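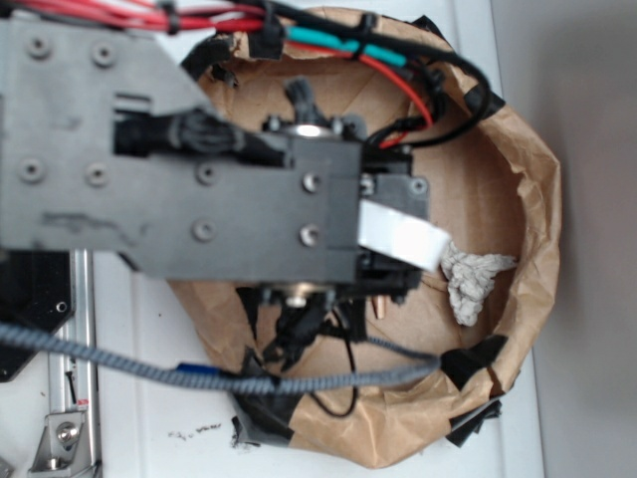
Pichit Thammasiri wants to know why anyone should believe a grip rate that comes from the same people who sell the gripper. He has put that question to three suppliers this year and says he is still waiting for a number he can use.

Druvance, which compares grippers, arms and controllers for small manufacturers, is taking the question seriously. In September it will release results from a bench comparison of two grippers, the Flutach and the Jinov, on objects with awkward shapes. The company is not promising a winner.

"Both makers publish figures for clean, regular parts," said the Druvance test desk. "We have no quarrel with those figures. We just don't think they say much about a lumpy thing lying against a wall."

The comparison covers 1613 pick attempts, 924 with the Flutach and the remainder with the Jinov. Druvance concedes that the split is uneven and will report the two sets separately. It will not publish a combined score, and it asks resellers not to work one out for their brochures.

The test pieces are meant to be a nuisance. They differ in shape and surface, and they go into a paper-lined container with creases and high sides that leave little room for the fingers.

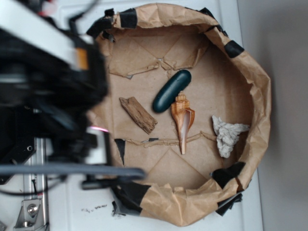

Test pieces on the paper floor, including driftwood, a seashell and a smooth dark green stone.

A pick counts only if the piece clears the rim and stays held until the arm reaches the drop point. Pieces that slip on the way are scored as misses, even when the controller logs a good grip. Druvance found 451 attempts where the controller log and the reviewer disagreed – enough, in its view, to make any score taken straight from the log suspect.
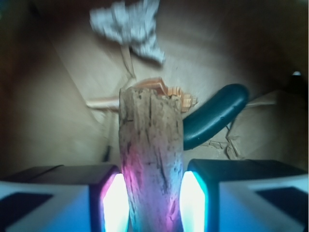 Wood is a fair case for that kind of dispute. A rough piece can sit between two fingers and look secure from close up, and a still view says nothing about how it will travel. Reviewers therefore work from the full run, and a second reviewer goes over every disputed attempt.

Druvance also has doubts about its own method. One container and one bench do not make a warehouse, and buyers should not read the results as if they did. A follow-up using the Najafi controller is under discussion – no date has been set.

The full attempt list, misses included, will be available on request when the results are released.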